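4. Building the practice room

4.1 How the simulator ended up being half the project

I should admit up front that the arm was meant to be the hard part. Our shared workshop is a double garage with a lean-to, and the plan we wrote in July gave the simulated side of the work a fortnight. It took most of the winter. What follows is how we put it together, and I've tried to keep in the bits that went badly, as those are the bits I went looking for in other people's papers and couldn't find.

The real bench is the one Treasa Hayes built for the workshop years ago, and it's a general purpose bench, so at any given moment there's somebody's lunch on it, and a half-finished radio, and keys. We didn't want an arm that only worked after everyone had tidied up. That meant we needed a practice room with the same sort of mess, and we needed to be able to change the mess quickly without moving furniture about in the cold.

We called the software side Plellus (Roxana Dinu's choice, and she won't explain it). Plellus does three jobs. It keeps the list of things that can turn up on a table, it drops them there in some arrangement that doesn't have one object stuck inside another, and it picks where the virtual camera sits. Everything after that, from the planner to the gripper timing, runs on the same code as the real arm in the garage. I was quite stubborn about that last point. If the simulated arm and the real one have different code, you end up debugging two robots.

4.2 Objects

We started with 46 objects. Most are freely shared models that Roxana cleaned up, and 12 we scanned ourselves on a turntable made from a Skivby cake stand with a stepper motor under it. Scanning was fun for the first evening and a chore after that. Shiny things came out lumpy, black things came out with holes in them, and anything see-through simply didn't come out at all – we ended up modelling the glass pieces by hand and fiddling with the colour until they looked about right under the lamp.

Weights were another problem. A model off the internet has a lovely shape and no idea how heavy it is. Milagros Mateos brought in her kitchen scale and we weighed whatever real thing we had that came closest, then typed the number in. For things we didn't own we guessed, and we marked the guesses in the object list so that nobody would trust them later. A few of the guesses were terrible. For a while we had a bowl that weighed as much as a brick, and the gripper would close on it, strain, and slide off the rim, and I spent a whole evening tuning the grip force before I thought to look at the bowl.

Sizes we got wrong in a sillier way. Some of the models were in millimetres and some in inches and one lot was in units we never did identify. Our fix was to put every new object beside the bank card model and look at it. Everyone knows how big a bank card is. It's not very scientific but it caught every bad one we know of.

4.3 Laying out a table

Each layout starts from one large thing, usually a lamp, and fills in around it. I wanted the large thing in there because our first attempts used only small objects spread out evenly, and the arm got very good at a kind of table that doesn't exist. Put a lamp near the camera and suddenly half of what the planner wants to know is hidden or in shadow. Figure 3 is one of the layouts we kept coming back to, with the green bowl tucked in by the lamp, the red card lying out on the wood and two tablets over on the other side. The arm stands on its own pedestal behind the table, much as ours does in the garage, so it has to come in over the top of everything.

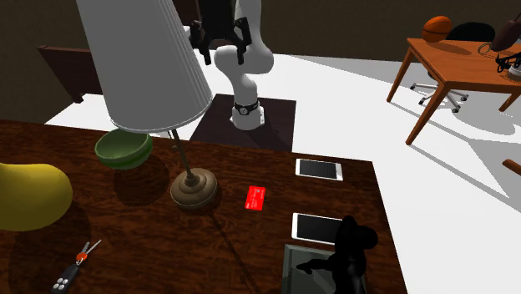

Figure 3. A cluttered layout in the simulator, with the arm folded back behind the table.

Roxana Dinu thought we were making life too hard for ourselves, and said so when she read the first draft of this section: you could take the lamp out, get the flat things working, and put it back once the numbers stopped jumping around. She also asked why flat things were in there at all, when a two-fingered gripper is so bad at them.

Fair questions, both of them. On the first, we did try it her way, over a couple of weekends, and the arm learned to plan nice low sweeps across the table that had to be thrown out completely as soon as the lamp came back. So it stayed in. On the second, a card lying flat on wood is about the worst thing you can ask a parallel gripper to pick up, and it's also what people leave on benches. Our answer was to let the planner drag a flat object to the table edge and pinch it there. That only works if there's a clear lane to an edge, so Plellus now checks for one and notes down whether it found it. We don't throw away the layouts with no lane. We want the arm to give up on those politely, and it can't learn to if it never sees one.

Dark objects on dark glass gave us more trouble than we'd planned for. The depth estimate treats the two as one blob with a funny outline, and the planner then picks a grasp somewhere in the middle of it. Turning up the room light helped a bit. What helped more was giving the simulated camera a second look from a slightly different height, which costs us time on every run but sorted out most of the blobs.

4.4 Light, floor and the rest of the room

I'd assumed the background didn't matter. Reece Lightfoot argued the other way, and we settled it by running the same 40 layouts twice, once in a plain grey box and once in a furnished room with a bright floor, a second table, a chair and odds and ends. With the grey box the object finder looked wonderful. In the furnished room it started reporting things that were well outside the arm's reach, and the planner, being trusting, stretched out for them and hit its joint limits. I bought Reece a pie.

The fix was two lines of code – ignore anything beyond the near table's edge – plus a very long argument over how the software should know where that edge is. At the moment we tell it. There's a file with the corners of the table typed in, and if someone bumps the real bench we have to measure it again. Treasa has offered to bolt it down and we'll probably take her up on it.

Shadows we left switched on from the start. They slow the rendering down noticeably on our machine, which is an old Jelex desktop with a newer graphics card jammed into it, and a long shadow from a lamp stem does get mistaken for a cable now and again. But the garage has one window and a bare bulb, so the real bench is nothing but shadows after four in the afternoon. I'd sooner have the mistakes show up on a screen.

4.5 Moving over to the real arm

We didn't let the real arm have a go until the simulated one could get through 15 layouts in a row without touching anything it hadn't been asked to touch. That number has no theory behind it. It was as many as we could sit and watch in one evening before people needed to go home.

The first real session was slow going. The arm moved where it was told, but it closed its fingers a little too early every time, and Milagros worked out that our gripper's motor lags when it's cold (the simulated one, of course, never is). We added a warm-up routine that opens and closes the fingers for around a minute, and put a random delay into the simulated gripper so the planner would stop counting on perfect timing. After that the real grasps looked a lot more like the ones on screen, though tall objects still get knocked by the elbow more often than they should. I think the arm model we're using is slimmer at that joint than the arm we built. Measuring it properly is on the list.

The object list, the layouts and the table corner file are all kept in the one folder with the arm code, so anyone in the workshop can rerun what we did. Lenuța Bogdan has already used it to try a different gripper with softer fingertips, and found two objects in the list we'd entered twice under different names. Those have been merged in the current version, and the results in Section 5 were run again after the change.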